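Catusell opens second round of household cloth recordings

Saturday, February 17, 2024

Catusell has begun the second round of Plekdale, its programme for recording how people handle clothes and bedding at home. The recordings will be used to train a control model for two-armed machines. The first round closed in December with 1051 accepted recordings, most of them of towels and pillowcases. The new round is limited to garments with an elastic waist, which the model trained on the earlier set handled poorly.

Work is done in ordinary bedrooms with hand-held grippers, one in each hand. No robot arm is present. The operator opens and closes the jaws by hand, and the position of each tool is stored together with the picture from its own camera. Gisela Domínguez, who runs recording for Plekdale, said the rooms are left as they are found, apart from clearing enough of the bed to lay the garment flat.
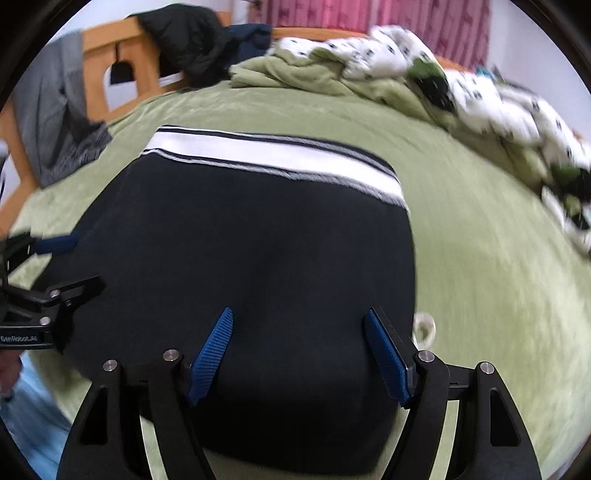 Two hand-held grippers over a black garment laid out on a bed.

Each recording covers one garment from first contact to final release. Operators are asked to take hold at the waistband where they can, and to keep both tools in view of at least one camera. A slip is kept if the operator recovers from it without putting a tool down. If a tool is put down, the recording is ended and marked as incomplete. Incomplete recordings are stored separately and do not count towards the total.

Elastic causes two difficulties, according to Ivana Zapata, who prepares the data for training. The band shortens when one side is released, so the position of the second grip cannot be worked out from the first picture alone. Dark cloth also gives the cameras little surface detail, and the model tends to lose the side seams.

"With a pillowcase the corners are where you left them," Zapata said. "With a waistband you have to look again after every move, and the old set has very few cases of anyone doing that."

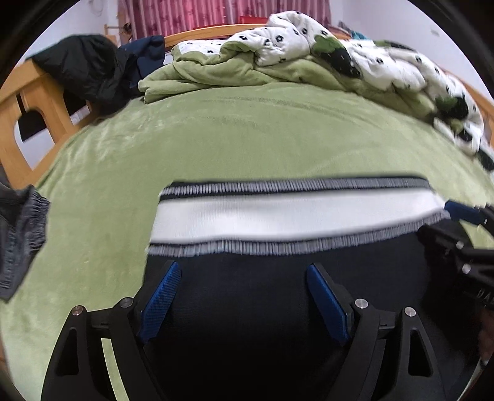 The target for the second round is 200 accepted recordings per operator, with 3 operators working in the first phase. Garments are to be changed after every tenth recording, and the starting position is turned on the bed between attempts. Operators may choose their own order of folds. In the first round the order was fixed, and Domínguez said this had left the model unable to continue when a fold went down in the wrong place.

Checking is handled by Tapia, which also reviewed the earlier set. Its staff mark the moments of grip and release, and reject any recording in which the tool position and the picture drift apart. Baltasar Retamal of Tapia said that over half of the rejections in the first round came from poor tracking, mainly when an operator turned away from the bed or brought the two tools very close together. Operators now repeat the tracking check at the start of each garment. Previously it was done once per session.

Training will be carried out on Pristeo, the model Catusell already uses for towels. Snežana Shehu, who leads that work, said the new recordings would be mixed with the old ones, and that a separate test set would be held back. The test set will be made up of garments and rooms that do not appear in training.

Catusell has not given a date for the end of the round. Guidance for operators has been reissued with a revised section on jaw opening, and recordings made under the earlier version will be checked against it before they are accepted.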